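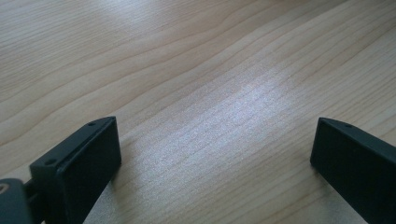 Light wood tabletop, pale beige going on honey.

# Drendton Stays: a small hotel listings dataset

Last updated: October

Search this site: hotels, listings, type here

Hello! This is the README for Drendton Stays, a set of hotel and guest house descriptions I've been putting together in my evenings. I used to write listings for Tornitel (a booking site, long gone) and I got curious about how places describe themselves, especially when they're nowhere near the thing they say they're near. So I started copying details into a spreadsheet and it rather got out of hand.

## What's in it

There are 280 listings in `stays.csv`, one per row. They cover 101 places to stay, so most have more than one row – a hotel will often tell one story on its own website and quite another on a booking page, and I wanted both. The main columns are:

- `place_id`: a number I made up, the same for every listing of one place
- `source`: own website, booking page or printed leaflet
- `text`: the description, tidied a bit
- `claimed_distance`: whatever the listing says, in its own words ("a short stroll", "moments away")
- `walk_minutes`: how long the walk took me, door to door
- `breakfast`: yes, no, or extra
- `parking`: yes, no, or street

If `walk_minutes` is blank I haven't done the walk yet. Please don't fill it in from a map! The maps send you straight over the railway footbridge, and that's shut half the year.

## Where the text came from

Most of it was typed out by me or sent in by the owners, who were lovely about it. The Eyvindsson guest houses (there are 3 of them, all on the seafront) gave me their old leaflets as well, so those go back further than the rest. The Gralis is in there twice under different place numbers. It closed, was done up and reopened with half the rooms, and I decided it counts as a new hotel. You may disagree, in which case merge them.

I took out phone numbers, email addresses and anybody's name. Prices are gone too, as they were out of date before I'd finished typing them.

## Using it

It's a plain CSV in UTF-8, so it opens in pretty much anything. Watch out for line breaks inside `text`, they trip up some spreadsheets. I've kept the spelling mistakes, including my favourite, a "sea fiew" room.

You're welcome to use it for teaching, for messing about with word counts, or for training a little classifier. I wouldn't use it to choose a holiday. Some of these places have changed hands, and one has given up breakfast altogether (a great loss, the kippers were superb).

## Known problems

- Campsites are missing. I'd like to add them but haven't worked out what "room" should mean for a pitch.
- `parking` says "street" for both free and permit-only streets. Sorry.
- Leaflet text has 2 kinds of apostrophe mixed together.

## Changes

October: added the last of the leaflets, fixed the swapped breakfast and parking columns, and re-walked everything up the hill with a proper suitcase. Those times are slower now and I'm keeping them.

3 comments · 2 shares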